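Re-zeroing the arm after a finger swap

I changed the fingers on the bench arm in June and it took me most of an evening to get it placing blocks straight again. Writing the steps down so I don't have to work them out a second time.

The old fingers had worn on the inside faces. I printed new ones from the file Telmo Bustamante sent me, which is a little thicker than the original. Two of the four screws were tight enough that I had to warm them first. I put them back with a drop of the weak threadlocker.

With the new fingers on, the tool length was wrong. I ran the arm down slowly over a sheet of paper until the paper just dragged, wrote down the height, and did that at each corner of the square. The corners should agree. Mine didn't until I found the collar bolts were a quarter turn slack.

Then the grip force. I had it at 40 and the blocks were twisting as the fingers closed. At 23 they stay put and still don't slip. Kiran Sisodia runs hers at 21, but she has rubber pads.

Last is the stacking check, red on the bottom and yellow on top. I leave the speed low for this.

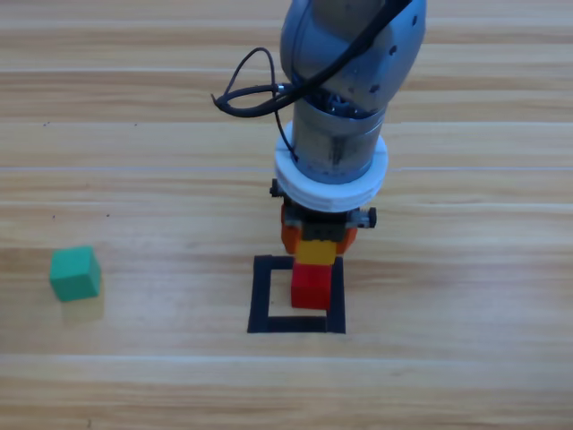

Yellow block in the new fingers, right over the red one. Green is parked off to the left.

I still don't like how the cable hangs by the wrist. It loops out on one side and I'd rather have it tied to the upper link, with enough slack for a full turn. I have clips on order from Kevia. Until they come I'm keeping wrist rotation limited in the config, and I need to remember to take that out again.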